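Nota de prensa
2018-09-13

Gornthorpe pone en duda las rutas de tapas "auténticas" y publica las condiciones de las suyas

La agencia de viajes a pie Gornthorpe presenta su programa de otoño para el sur de España con una advertencia poco habitual en el sector: la mayoría de las rutas gastronómicas que se venden hoy al viajero, incluidas algunas que la propia empresa ofreció en temporadas anteriores, prometen más de lo que dan.

La palabra "auténtico" aparece en casi todos los folletos. Casi ninguno dice qué significa. Gornthorpe encargó a la consultora Wallham una revisión de 33 rutas de tapas anunciadas en internet para Granada, Córdoba y Málaga, y el resultado invita a la cautela. Muchas pasan por los mismos bares, a la misma hora y con la misma consumición pactada de antemano. El cliente cree que está descubriendo algo y en realidad ocupa una mesa reservada para grupos, con una carta reducida que el parroquiano de la barra no ha visto en su vida.

La revisión tampoco debe leerse como un estudio científico. Wallham trabajó con textos publicitarios y con visitas sin previo aviso, y no pretende que sus conclusiones valgan para todas las ciudades ni para todos los operadores. Hay guías excelentes que no figuran en la muestra. Gornthorpe prefiere decirlo ahora antes que presumir de unas cifras que no dan para tanto.

Qué cambia en el programa

A partir de noviembre, las rutas de la empresa tendrán un máximo de seis participantes. Se retira del catálogo el paseo nocturno con cinco paradas, que obligaba a comer deprisa y dejaba poco tiempo para sentarse. En su lugar habrá dos itinerarios más cortos, uno de mediodía y otro de tarde, sin lista cerrada de establecimientos.

En Granada, donde la tapa suele llegar con la bebida, la empresa deja de cobrar un suplemento por "degustación". Resultaba difícil de defender y algún cliente lo había señalado con razón. Cada persona pagará lo que pida, directamente en el bar, y el precio de la ruta cubrirá solo el acompañamiento y la información sobre la ciudad.

Las condiciones dirán también lo que no se garantiza. No se garantiza mesa. No se garantiza que el camarero hable inglés, ni que la cocina abra a la hora en que al viajero le apetece cenar. Entre el cierre de mediodía y la reapertura de la tarde hay poco que hacer en muchas calles comerciales, y ninguna agencia va a cambiar eso por mucho que lo llame "tiempo libre para compras".

La aplicación, con reservas

El programa incluye el acceso a Mancuso, una guía digital para el móvil desarrollada por Stastard con fichas de barrios, mercados y librerías. La aplicación contiene 2000 entradas, número que Stastard destaca en su publicidad y que Gornthorpe recomienda tomar con calma. Una ficha de un bar que cerró hace dos años sigue siendo una ficha. Durante las pruebas aparecieron horarios caducados y alguna dirección repetida, y ambas empresas han acordado una revisión antes de que empiece la temporada. Hasta entonces, Mancuso se entregará sin coste y con un aviso visible sobre la fecha de cada dato.

Tampoco habrá puntuaciones de usuarios en la versión que reciban los clientes de Gornthorpe. Las estrellas dicen poco de un local en el que una noche se come bien y a la siguiente no queda nada en la cocina.

Sobre los precios

Las rutas más cortas costarán menos que las anteriores, aunque no en la misma proporción en que se reduce el horario. Un grupo pequeño sale más caro por persona y la empresa no va a disfrazarlo de ventaja. Quien busque el precio más bajo encontrará alternativas, y quien hable español y tenga una tarde libre puede prescindir sin problema de una ruta organizada.

Las reservas se abren hoy. Las tarifas, las condiciones de anulación y el resumen de la revisión de Wallham pueden solicitarse a la oficina de prensa de Gornthorpe.

Sobre Gornthorpe

Gornthorpe organiza viajes a pie y estancias urbanas en España para grupos reducidos. No percibe comisiones de los bares y restaurantes que recorren sus rutas.
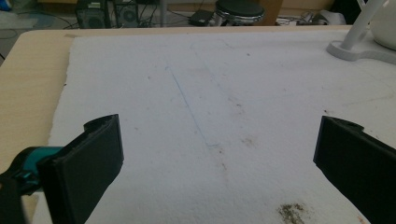 ¿Se pueden elegir los bares antes de reservar la ruta?

Los itinerarios no llevan lista cerrada, de modo que el recorrido se decide con el guía el mismo día. Al hacer la reserva se pueden indicar alergias, preferencias o barrios que ya se conocen, pero la empresa no se compromete a visitar un establecimiento concreto.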